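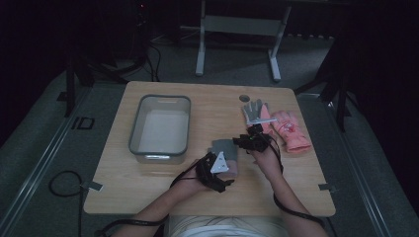

About Galitz Language School

We teach grown-ups to speak a second language out loud, in small rooms, with other people who are also getting it wrong. We've been doing it on the second floor of the old Giller building for 7 years now and we still love Monday nights!

Galitz started with one Swedish class. Vilgot Sjögren had moved here for his wife's job, missed talking in his own language, and put a card up at the grocery store offering free lessons to anyone who would bring a snack. The first group asked for a second term, then a third, and by then Adjoa Amissah (she was in that class, and she'd been teaching French in high schools for years) had talked him into renting a proper room. The two of them still run the school together, and Adjoa still corrects his spelling.

What we teach

Swedish, French, Hindi, Punjabi and Italian, from complete beginner up to a level where you can argue with your in-laws. English classes run in the mornings and are open to anyone who lives in the county. Hindi has grown the fastest by a long way — Pramila Sachdeva opened it as a single evening group and now teaches four, plus a Saturday class for parents who want to keep up with their kids. 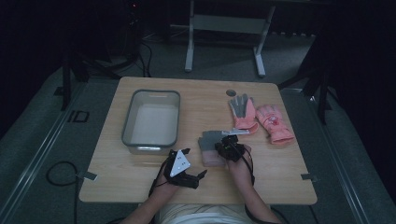 Terms last ten weeks. You come once a week for 90 minutes, and there's a short recording to listen to between classes, most of them made by our own teachers in their own kitchens (you'll get to know Kuldeep Pathak's kettle very well). We don't give grades. At the end of each term your teacher sits down with you for a quarter of an hour and the two of you talk, in the language, about whatever you like. People dread it, and then they don't want to stop.

How our classes feel

Noisy! We talk from the first minute. Beginners learn to ask for things, say no politely and tell a small story about their week well before they see a verb table. The verb tables do come, and Ankit Singhal, who looks after our Punjabi and evening English groups, will happily spend a whole evening on them if you let him.

Groups are small, and we'd sooner open another class than squeeze more chairs in. Last year 1,774 people took a class with us, from teenagers working toward a summer abroad to a retired couple learning Italian so they could read old family letters. They finished the letters in October and have signed up for another term anyway. 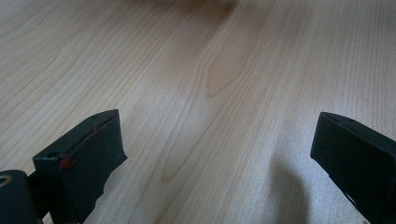 The library is the other thing we're proud of. It holds 2,279 books, comics and cookbooks, nearly all of them given by students and their families, and you can borrow from it whether you're in a class or not. The Swedish crime shelf is always half empty. If you have a novel of ours from two terms ago, please bring it back, there's a line for it.

Buvetti evenings

Once a month we push the tables together for Buvetti, our conversation supper. Each table has one language, you pick where to sit, and you can switch after dessert. It costs nothing to come, but there are only 40 seats and they go fast, so put your name on the sheet by the stairs or call the office.

Visiting us

You're welcome to sit in on any class before you sign up. Come up the stairs, turn left at the coat rack and ask for Adjoa or Vilgot. The office is open from 9 to 6 on weekdays, and until 8:30 on nights when there's a class.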